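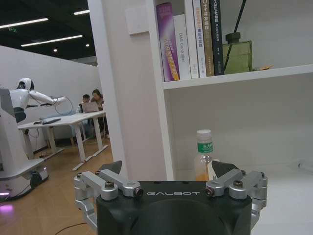

Home & Storage > Shelves and bookcases

Reed diffuser next to books – will it mark them?

Posted by Pleter, 27 May 2021

I have a white bookcase in the office and I keep a few technical books on the upper shelf. There is a green glass reed diffuser standing right at the end of the row, and the last book is a dark one with SLAM on the spine. I would like to know if the oil can get into the pages or spoil the shelf. The bottle holds enough for 2 months and I turn the sticks when I remember. The case is an Imari, 39 cm wide between the uprights, painted white. Drinks end up on the shelf under the books as well, so any advice about that would be welcome.

3 replies

Burnau
Yes, it can. I had one on an Imari shelf from October until after Christmas and it left a ring that went through the paint. The oil creeps down the outside of the glass when you turn the sticks. Put the bottle on a saucer or a glazed tile and wipe the neck each time. I leave 9 cm between mine and the nearest book. If you already have a ring, washing-up liquid on a damp cloth takes off the greasy part but the yellow stays, and you have to paint over it. 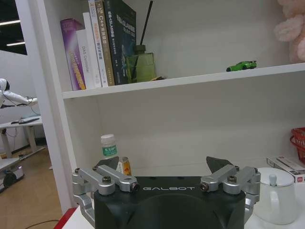 Shukla
Books want to stand straight with something firm at the end. A diffuser is no good as a bookend – it is light, it is glass and it is full of oil. When a row starts to lean, the weight goes on whatever is next to it. With six books leaning to the left and a long stretch of shelf with only a toy car on it, there is plenty of room to move the bottle to the right and put a metal bookend in its place. Get the sort with a flat foot that slides under the last two books. As for drinks, a bottle with the cap screwed on is fine on the lower shelf. Open cups are not. I would keep drinks below the books and never above, and the same goes for plants.

Imari_owner
Mine has been next to my paperbacks for years and nothing happened, just don't knock it over. The smell does get in the pages a bit but I like it. Nearly all the refills are the same anyway.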